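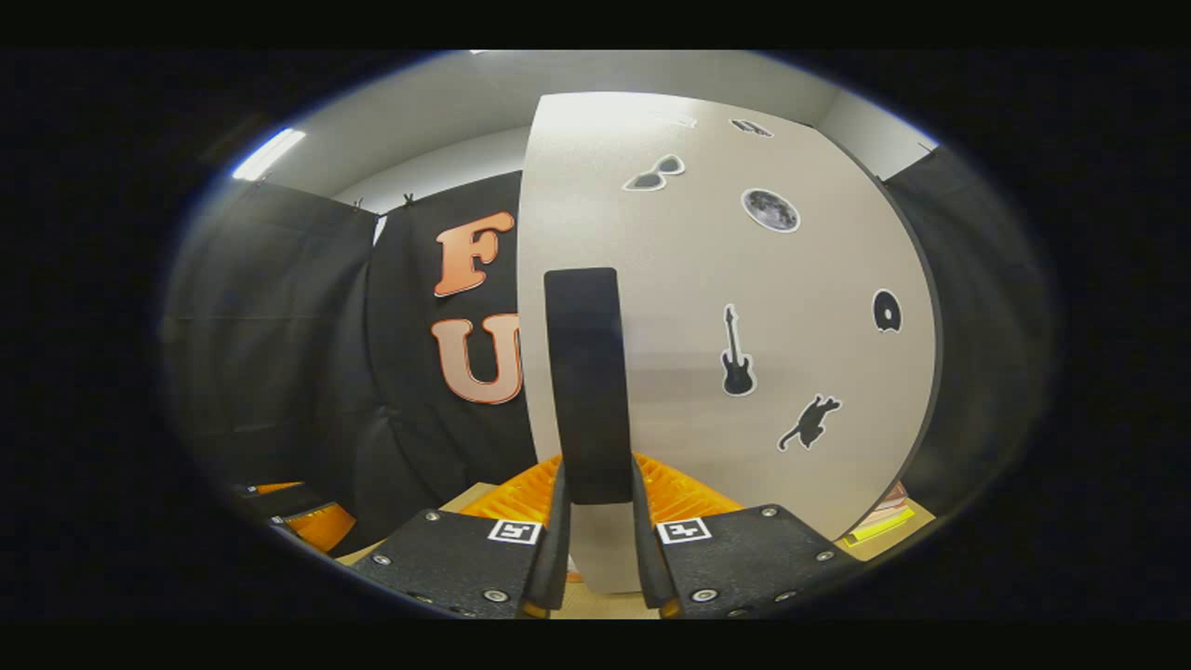

Druveck Gripper, two months in

I bought the Druveck to see if a machine could clear my workbench yet. The short answer is some of it. You teach it each chore by hand first, and mine took 40 tries before it would put a plastic tray back where it belongs. After that it managed 87 percent of pickups, which beats my kids.

Stickers are another matter. It can't peel one or press one flat, and thin things lying on a table - rulers, paper, tape - mostly get pushed around. The jaws are solid and the bolts have stayed tight. Setup took 2 evenings.

Good for trays and boxes. I still do the rest myself.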